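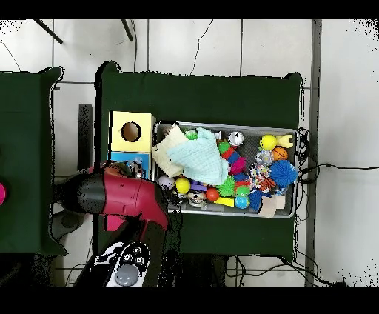

How Does a Climbing Plant Know Where to Climb?

Have you ever looked at a garden wall in summer and wondered how on earth all that greenery got up there? A tree can stand on its own because it has a thick, woody trunk to hold it up. But a sweet pea has a stem so thin and bendy that you could wrap it round your finger, and yet by the middle of summer it may be taller than your teacher. It has no eyes to look for the fence, no hands to hold on with, and certainly no ladder. So let's find out how it manages!

Why bother climbing at all?

Plants need light to make their food. They do it in their leaves, using sunlight, water and a gas from the air called carbon dioxide, and the whole clever business is called photosynthesis (say it like this: foe-toe-SIN-thuh-sis). In a crowded wood or a packed flower bed, the best light is often up at the top.

Growing a big strong trunk is one way to get there, but it takes a tree years and years. Climbing plants borrow somebody else's strength instead. They lean on a tree, a wall, a fence or a row of bamboo canes, and that leaves them more of their energy for growing long and fast.

The twiners

Some climbers wind their whole stem round and round a support, like the stripe on a stick of rock. Runner beans do this, and so do honeysuckle and bindweed (which gardeners grumble about a good deal).

If you could watch a young bean plant for a whole day without blinking, you would see the tip of its stem swinging slowly in a circle, as if it were feeling about in the dark. When the stem bumps into a cane, it carries on turning and so winds itself round.

Now for something I have always loved. Runner beans and honeysuckle don't wind the same way! Look at a bean from the side and its stem goes up from the left to the right. A honeysuckle stem goes up from the right to the left. If you unwind a bean very gently and wrap it the wrong way, the new growth at the tip will still go round in its own direction, however much you would like it to do otherwise.

The grabbers

Peas, sweet peas and passion flowers have tendrils, and a tendril is a thin, curly thread that can feel when it touches something. The side of the tendril that is touching grows more slowly than the side that isn't, and when one side of anything grows faster than the other, it has to bend. Round it goes, until it has hold of the wire or the twig.

After that, many tendrils do a second trick. The part in the middle curls up like a spring, and this pulls the plant in closer to its support. A spring can stretch, too, so when the wind blows the plant bounces a little and is much less likely to snap.

The stickers

Ivy doesn't need anything to wrap itself round. It grows lots of short little roots along its stem, and these push into tiny cracks in bark or brick and glue themselves there. Virginia creeper has another way of doing it, with small sticky pads at the ends of its tendrils, a bit like the toes of a tree frog.

The hookers-on

Wild roses and brambles scramble. Their prickles point backwards, so a long stem can slide forwards over a hedge quite easily but catches if it starts to slip back. You will know this already if you have ever gone blackberry picking in a woolly jumper!

Try it yourself

You will need a runner bean seed, a pot of compost, a cane 60 centimetres long and a grown-up to help push the cane in. Please don't eat the bean, as raw runner beans can give you a nasty tummy ache.

1. Plant the seed 5 centimetres deep, water it and put the pot on a sunny windowsill.
2. When the shoot is 20 centimetres tall, stand the cane in the pot beside it.
3. Draw the plant at breakfast and again at bedtime, and put an arrow on each drawing to show which way the tip is pointing.
4. Keep going for 8 days, then lay your drawings out in a row.

Which way did your bean go round?

Written by Yasuo Yokoyama
Updated 3 April 2025

Filed under: Plants and Gardens > Ages 7 to 11

More to read
Why do leaves change colour?
What is inside a seed?
How do cactuses store water?
Do plants sleep at night?
Mosses, the tiny plants with no flowers

We use cookies to remember which pages you have visited and to help the site work properly. You can change your cookie settings at any time.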